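Sunday, late

Long day at the Bollembridge lab. I got in at 9 and the heaters were off again, so the first hour went to warming my hands and checking the arms. The Praton wrist on the left side was sticking last week. Nijs sent a new cable set and it moves fine now.

The goal for the month is 200 full stitches on record, each one start to finish: needle in, pull through, tie, trim. We had 70 good ones before today. I added 17. Two more had to be thrown out when the wrist video dropped partway through the knot, which hurt, as one of them was the cleanest tie I have done on this pad. 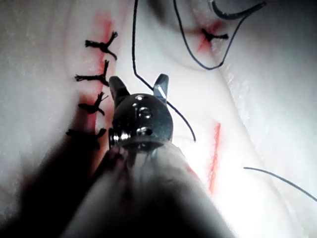
I've changed how I label the tries. Up to now a fumbled grab went in the reject pile. Fonberg's last training run showed the model freezing whenever it missed the thread, and I think that's on us. It has hardly ever seen a miss followed by a second try. So from today I keep the misses if I recover without stopping, and tag them "regrab." I only reject a run for a lost video feed, a broken thread, or the pad coming loose.

My own habits are a problem too. I noticed on playback that I always start the pull with the right hand and always wait a beat before the second throw of the knot. The model will learn the beat as if it means something. I tried to break it up this afternoon — slower on some, left hand first on others — and my ties got worse for it. I'll keep them in anyway.

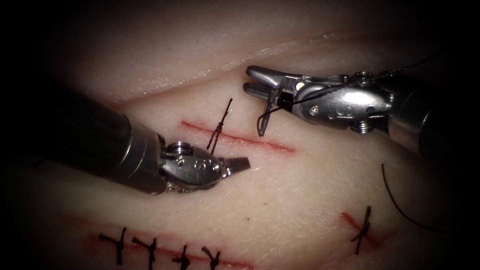
Both arms over the practice pad, thread in the right grasper.

Black thread is still the best choice. The blue we tried in April was harder to pick out in the wrist view once a shadow fell on it.

Stopped at 6 with sore thumbs. Backed everything up twice and wrote the tags into the sheet while I still remembered which runs were which. Need to order more pads, and ask Nijs if the right foot pedal can be made less stiff.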